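Finally did something about the laundry situation in the new apartment. Thread, mostly for the three people who asked.

Background: we moved in August and the washer came with the place. Front loader, white, sits straight on the floor out on the balcony. The printing on the front is in Chinese and neither of us reads it. For the first two weeks we ran everything on whatever program it was already set to.

Reece Clegg, who had the apartment before us, left a sheet of paper with the programs written out by number. Program 3 is cottons. He underlined it twice. He did not write down what program 4 is.

So I went through the whole machine on Monday evening with a translation app and a roll of masking tape. Took a little over an hour, and most of that was waiting for the app to make sense of small gray type.

The lines by the door latch were the ones I wanted first. 运行状态 came out as "running status" and 请勿随意开门 as "please do not open the door at will." So, leave the door alone when it's going. Fair enough. I'd been yanking at it.

For anyone with a similar machine: when it finishes, wait. Ours takes a couple of minutes to unlock. I used to stand there pulling, and Natalie Birkett (downstairs, same model) broke her handle that way and paid 53 dollars for a new one.

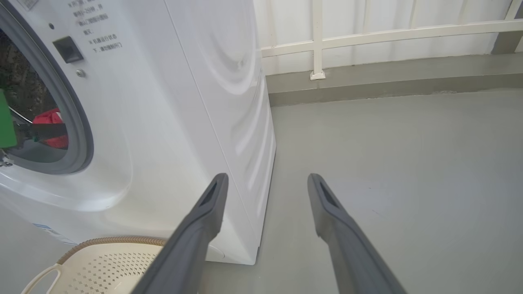 Next thing was sorting. We had been using one big hamper in the bedroom and tipping the whole lot in. That's how I ended up with pink dish towels.

Reds go in by themselves now. It's a small load and I feel a bit bad about the water, so I let them build up until there's enough to be worth it. Usually every other week.

The basket stays on the floor next to the washer. Plastic, holes in the sides, so a damp towel can sit in it for an hour without going sour. The bedroom hamper was solid canvas and everything at the bottom smelled like a locker.

I did look at nicer ones. Kerar makes a tall one with a lid and a divider, but it wouldn't fit between the machine and the wall. I measured twice and then sent it back anyway because I'd measured the wrong wall.

Detergent: we use Cistik liquid, the unscented one. I was filling the cap to the top every time. Derek Sowerby, who services these for a living, told me to use less than half of that for a normal load. Towels came out softer the first week.

He also said to pull back the rubber around the door and wipe inside the fold. I had never done this. I found a hair tie, a guitar pick and a lot of gray paste. Do it before you have guests, not after, because the room will smell for a bit.

Spin speed. Ours was set to the top one and all my shirts looked like they'd been slept in. I dropped it to 800 and they hang out flat on the rack by morning. Jeans take longer to dry. I can live with that.

Someone asked about the red sweatshirt from last month's thread. It has been washed many times since and the color still comes out a little. Cold water, own load, inside out. I've stopped expecting it to quit.

Costs so far, since Horácio Rocha wanted them: 133 dollars for the drying rack, the basket, a shelf for the detergent and two mesh bags for socks. The rack was most of it. The mesh bags were the best thing I bought.

The shelf is up but not level. Achilleas Karras is lending me a better drill this weekend. Until then the detergent bottle lives on the left end, where it can't slide.

Things I still haven't worked out — how to turn off the end-of-cycle tune, and whether program 4 is wool or a rinse. I ran it empty and it stopped and started for most of an hour. If you know, tell me.

Also if anybody has a good way to dry a duvet indoors, I'm listening. Ours is hanging over two doors right now and we can't close either of them.

Replies are open. Going to go fold things.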